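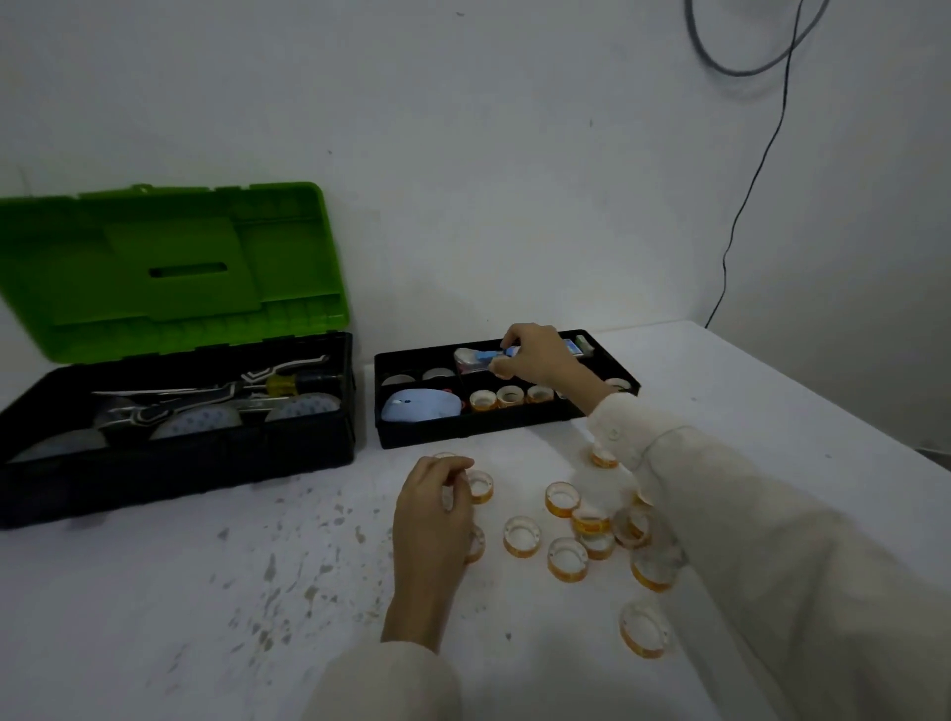 Bonjour à tous. Je vais parler d'un arrêt de cellule qui a duré bien plus longtemps que prévu, et d'un geste que le robot n'aurait pas dû faire. Je m'appelle Solène Leblanc, je m'occupe des essais chez Leritz, sur le projet Stondivel. La tâche est banale : ranger une table de petit matériel dans un bac à compartiments. Les rouleaux de ruban adhésif transparent vont dans le bac noir, les uns à côté des autres, pendant que d'autres attendent encore sur la table. Un opérateur fait le travail à la main, on enregistre, et le bras doit ensuite refaire la même chose. Le ruban transparent a été notre problème du début à la fin.

(Laisser la première vue affichée pendant tout ce passage. Ne pas parler du budget.)

1. La cellule

Un bras Leltden à six axes, une pince à deux doigts, une caméra de profondeur au-dessus de la table. Le logiciel de saisie vient de chez nous, la partie sécurité vient de l'intégrateur, Chauvin. Retenez cette séparation, j'y reviens au point 4.

En fonctionnement normal, personne n'est à portée du bras. Un scrutateur laser surveille la zone. Si quelqu'un entre, le bras s'arrête. Si la personne ressort, il faut un réarmement manuel au pupitre.

Avant l'incident nous avions fait 3 000 cycles. Les échecs de saisie étaient connus et classés : rouleau poussé au lieu d'être pris, rouleau lâché trop haut, deux rouleaux pris ensemble. Rien de dangereux. C'est sans doute pour ça qu'on ne regardait plus beaucoup les journaux.

2. Ce qui s'est passé

L'incident date du 2019-04-19. Je donne les faits dans l'ordre, d'après le journal de la cellule et le récit d'Alfie Hebden, qui était au pupitre.

Le bras descend sur un rouleau posé contre un autre, légèrement en biais. La caméra voit mal le plastique transparent : elle mesure par endroits la table derrière le rouleau. Le point de prise calculé est trop bas de 9 mm.

La pince touche la table. Le seuil d'effort aurait dû couper le mouvement. Il ne coupe pas. Le bras pousse, la pince glisse, le rouleau part sur le côté et tombe.

Alfie appuie sur l'arrêt d'urgence. Le bras s'arrête. Jusque-là, une collision ordinaire.

Il entre ensuite dans la zone pour ramasser le rouleau et regarder les doigts de la pince. Pendant ce temps, Iwona Jakubowski déverrouille l'arrêt d'urgence au pupitre pour lire le code de défaut, ce que nous faisions tous. Le bras aurait dû rester immobile. Il a repris sa trajectoire de dégagement, vers le haut puis vers la gauche, sur 4 cm environ avant que le scrutateur ne l'arrête de nouveau.

Alfie n'a pas été touché. Il avait la main sur la table, du côté opposé.

(Pause. Il y a en général une question à ce moment. Si on demande la vitesse : vitesse réduite, mais avec la pince montée ça suffit pour casser un doigt.)

3. Ce que nous avons d'abord cru

Nous avons d'abord accusé la caméra. C'était tentant, les objets transparents sont pénibles et tout le monde dans cette salle le sait. Annick Courtois a rejoué 500 captures avec des rouleaux dans toutes les positions : à plat, sur la tranche, empilés, à moitié cachés par une main ou une manche. L'erreur de hauteur revient surtout quand deux rouleaux se chevauchent. Le bord se voit, le centre beaucoup moins.

C'est un vrai défaut et nous l'avons corrigé. Mais il explique seulement le premier choc. Une mauvaise mesure de profondeur ne fait pas repartir un bras en arrêt d'urgence.

Nous avons perdu deux semaines là-dessus. Je le dis parce que le rapport interne est plus flatteur.

4. Ce que c'était

Deux causes, indépendantes.

La première : le seuil d'effort. En janvier, nous l'avions relevé pour un essai avec une pince plus lourde. La pince a été démontée, le réglage est resté. Il n'était noté nulle part, sauf dans un cahier que j'ai retrouvé dans mon propre tiroir.

La seconde : le réarmement. Notre logiciel renvoyait automatiquement l'ordre de dégagement dès que le contrôleur se déclarait disponible. Chez Chauvin, on supposait que toute reprise passait par le bouton de réarmement. Chez nous, on supposait que le contrôleur refuserait l'ordre. Chaque moitié avait été testée séparément. L'ensemble, jamais avec une personne dans la zone simulée.

Le scrutateur a réagi, mais après le début du mouvement. Son signal était filtré pour éviter les arrêts intempestifs – encore un réglage à nous.

5. Ce qui a changé

Déverrouiller l'arrêt d'urgence vide la file d'ordres. Il n'y a plus de dégagement automatique, l'opérateur le demande au pupitre, zone vide.

Le seuil d'effort est lié à l'identifiant de la pince. Si la pince change, le bras refuse de démarrer tant que la valeur n'a pas été validée par deux personnes.

Le filtrage du scrutateur a été retiré. Nous avons davantage d'arrêts pour rien, et les cycles sont plus lents.

Celui qui entre dans la zone garde la clé sur lui. Eugénie Rolland a rédigé la consigne, elle tient sur une page et elle est affichée au pupitre.

Pour le ruban, la hauteur de prise est maintenant bornée par le plan de la table, mesuré à vide chaque matin. La pince peut encore rater un rouleau, cela arrive souvent quand ils sont en tas.

6. Ce qui reste ouvert

Les rouleaux empilés. Nous les faisons encore séparer à la main avant de lancer le cycle, bras hors tension.

L'essai de reprise avec mannequin est écrit mais n'a pas été refait depuis la dernière mise à jour du contrôleur. Iwona s'en charge.

(Garder du temps pour les questions. Le schéma de la chaîne d'arrêt est en annexe, à montrer seulement si quelqu'un le demande.)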